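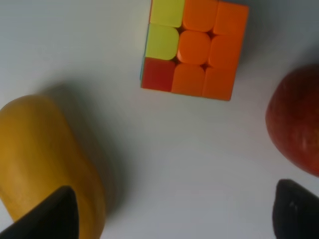
August 22, 2025

I cleared off the white table this week. It is the one by the kitchen window, and for most of the summer it has been where things get put down when somebody walks in with their hands full. Mail, sunglasses, library books, fruit, the tape measure. I moved everything to the floor, wiped the top, and then only put back what I wanted there.

The fruit was easy. We buy mangoes when the market on Pellgate has the yellow kind, the long ones, and they never go in the fridge until they are ready. I press near the stem end with my thumb. If it gives a little, we eat it that night. If it doesn't, it stays out another day and I check again after breakfast. I used to go by color and was wrong often enough that I quit. The skin can be yellow all over while the inside is still hard and sour by the pit.

Apples are less trouble, but I have learned to keep them apart from the mangoes. Apples give off a gas that makes other fruit ripen faster. That is useful if you have a hard mango and want it by tomorrow. Put both in a paper bag and fold the top over. It is less useful if you have four mangoes and only two people to eat them, which was us in April. We ended up with mango in the oatmeal, mango in the salad, and a container of mango in the freezer that I found last month behind the peas. It was fine in a smoothie.

The cube is mine. I got it back out this spring after Myrto Liapis brought hers to dinner and solved it between the soup and the main course. I asked her to show me the first part and she did, twice, slowly. I can do the first layer now without looking anything up. I can do the second layer most of the time. The last layer I still do from a printed sheet that lives in the drawer with the takeout menus. My best time with the sheet is nearly 16 minutes, so I am not telling anybody to start a stopwatch.

What I had wrong for years was thinking you solve one face and then go on to the next face. One full face of orange doesn't get you far if the pieces around the edge are in the wrong places. You have to think about the pieces and where they go, and the stickers follow from that. Myrto said this in the first minute and I nodded, and then it took me about a week to understand what she meant.

I keep the cube on the table because if it goes in a drawer I don't pick it up. I turn it while the coffee is brewing or while I'm on hold. I was on hold with the insurance company for most of a morning in July and got through the second layer several times.

The rest of the pile went like this. Library books to the hook bag by the door. Mail in the recycling, except for one bill and a card from Aatos Suominen, who has moved again and sent the new address. The tape measure went back in the toolbox. There was also a bag of clothespins that I had bought a replacement for, so now we have a lot of clothespins. If you live nearby and want some, let me know.

The table itself needed more than a wipe. There was a ring from a plant pot that didn't come off with dish soap. I made a paste from baking soda and a little water, left it on while I did the floor, and rubbed it with a damp cloth. Most of it came up. There is a faint gray mark left that I can find if I look for it, and I'm going to leave it alone before I damage the finish.

I would like the table to stay this way through the fall. The rule for now is fruit and the cube, and anything else gets carried to where it belongs before dinner. We had mango with lime last night, and there is one more to check in the morning.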